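Kollitz Coachbuilt Film Index, read me first

Hi! I put this list together over a couple of winters so I'd stop losing track of which old car films I'd already watched. It covers factory films, dealer training reels and the odd promotional short, mostly about small coachbuilders and the cars they bodied. There are 1029 entries right now, in one big CSV called films.csv, and you're welcome to use it for whatever you like.

Each row has a title, the maker, the decade, the running time in minutes, the language of the narration and a notes column where I ramble. Running times come from the copy I watched, so if yours is longer, you may well have the better print (tell me!). The decade is my best guess for 34 of them, and those have a "g" in the last column.

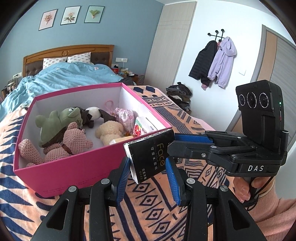

The Metside folder is a bit of a mess. Those are the short dealer reels, most of them under 10 minutes, and several share the same title with a different soundtrack. I gave them separate rows. If you'd like to merge them, sort by maker first and then by running time, and the pairs line up nicely.

Drirkbridge body shop films are in their own file, drirkbridge.csv, with the same columns plus one for the panel process shown (hand beating, wheeling, press work). I love these! More than 60 have no narration at all, so the language column says "none".

Known problems: accents got mangled in some French titles, and Roy is listed both as a maker and as a model. I'm fixing that in the March update.

No video files in here, only the list. Corrections go in the issues page, and I usually look on Wednesday evenings.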